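From the Sewing Room: A Home for the Little Things

If you stopped by the sewing room at Marar before the holidays, you will remember the biscuit tin. It sat on the shelf over the ironing board for longer than most of us have been members, and everything small went into it: snaps, hooks and eyes, bobbins with a yard of thread left, the odd zipper pull, and more shirt buttons than there are shirts in town. I was fond of that tin, I admit. I was less fond of tipping the whole thing out onto the table every time somebody needed a matching button for a cuff.

So in February a handful of us finally sat down with a pot of coffee and sorted it. Lieselotte Steinbach brought her good magnifier, Vasco Paiva brought almond cake (thank you, Vasco, and please write down the recipe this time), and we spread everything out and started making piles. It took 2 afternoons, partly because we kept stopping to admire things. There was a set of carved flower buttons that Lieselotte was sure came off a christening coat, and we had a long and very pleasant talk about whose it might have been without settling the matter at all.
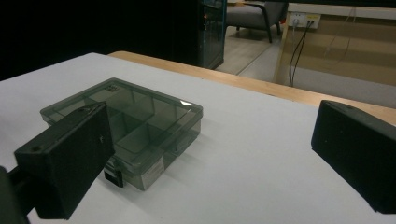

Once the piles were made we had to agree on how to divide them up, and I should tell you there were strong feelings. Sudheer Kurian wanted everything by size. I wanted everything by color, the way my mother kept hers. In the end we went with what the thing does first, so fasteners are together and bobbins are together, and then by size inside that. I have come around to it, mostly. A divided box with a clear lid is a great help to those of us who can never remember where we put anything, and you can have a look before you open it up.

A few small requests now that we have all this order. Please close the lid before you carry a box anywhere, even if you are only going across to the cutting table. Put leftover buttons in the saucer by the window if you don't know where they belong, and one of us will find them a spot on Sunday. And if a compartment is getting so full that the lid has to be pressed down, take a few home with you! We have plenty.

We are still short of black hooks and of medium snaps, so if you are clearing out a drawer, do think of us. The biscuit tin has gone home with Sudheer, who is keeping biscuits in it.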